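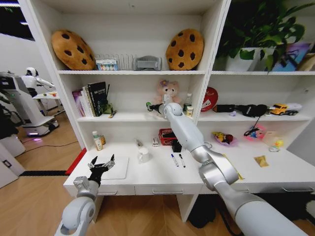 Slide 1. Desk and shelves in one unit, before we start

Speaker notes, K. Zaugg, Trirkus evening talks, 17 Jul 2019
20 mins plus questions. Lorenz Riedl on the laptop, nod at him for next slide.

Hello, thanks for coming, loos are back past the coats. Phones off, mine too (CHECK MINE).

Leave slide 1 up. Let them look. Ask: where would you sit down and write a letter? Wait for the laugh, if there is one. Desk is full of small stuff, that's the whole talk really.

Point 1. The shelf gets the blame, the desk does the suffering. People ring me up wanting more shelves. Plenty of shelf on this one. Top, middle, plant with its own compartment. Trouble is what's at arm height. Anything you can reach sitting down turns into a dumping ground.

Say it slowly: reach zone. Write on flip chart. Pen is in jacket.

Point 2. Big soft things. Look at the top shelf, cookie cushions, one each end. I like them! Not telling anyone to bin a cookie cushion. But they're light and nobody needs them at nine in the morning so up high is right. Wire file rack is up there with them though, and that wants to swap. Rack is for paper, paper is daily. Bring it down. The holder lying on its side next door, either stand it up and use it or let it go.

Ask who has a rack or a holder at home they've never put anything in. Hands up. (Mine goes up. Clullari one, still had the sticker on til last October.)

Point 3. One friend per shelf. Pink bear, middle shelf, bow on her head, dead centre. Good. She stays. Tipper truck along the same shelf, yellow, also nice, but then the red sign, and a thing with a cord hanging down, and little bits in front. The eye doesn't know where to go. Pick one thing to look at, give it a hand's width each side. The rest goes in a box with a lid. Doesn't have to be a Schwaiger box at silly money, shoe box does it.

Cords: never over the front edge. Coil, tie, put behind. Show with the extension lead I brought. DON'T do the knot joke, went down badly at Stavano.

Point 4. The plant. Leaves are coming over the shelf edge, lovely, leave it. Two things only. Saucer underneath, and no books right up beside it, watering drips. Move the picture book over to where the other books are. Somebody always asks about light so say turn the pot every week or so and move on.

Sip of water. Nod to Lorenz.

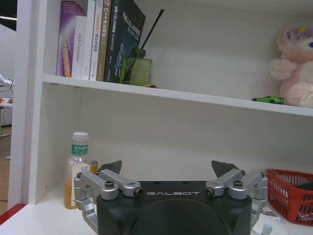 Handout p. 9

Books. Six standing together, spines out, all different heights of lettering and colours, purple on the left, then the pale ones, the fat dark one on the end having a lean.

Leaning is what I want to talk about. Last book in a row with nothing to hold it will go over sooner or later and take its neighbour's corner with it. Bookend, or a heavy mug, or push the row up to the side panel and put the widest book at the panel end as the wall. Costs nothing.

Order: by use, then by subject, colour last if you must. DAS Controller and the C++ book, work things, keep together. Stories and picture books somewhere else, so your hand goes to the right place withuot thinking.

Handouts round now. If short, share.

Point 5. The ten min reset. Not a big Sunday. Everything off the desk into one tray, wipe, put back only what you touched today. Tray goes on the floor by the door so you trip over it. What's still in the tray on Friday gets a home or gets given away. Lady at the last one had 100 pens in hers, she counted, not me.

Time check, should be at 17 or so. If over skip point 6.

Point 6. Kids' shelf heights. Low for toys, high for yours, middle is where the fights are. Tell the glue story, short version.

Questions. Likely ones: glass shelves (no), labels (yes, pencil first), what about my husband (not my departmnet).

Back to slide 1 for the end. Ask again where they'd write the letter. Collect pens. Extension lead!! Room has to be locked by 9, key back to Lorenz.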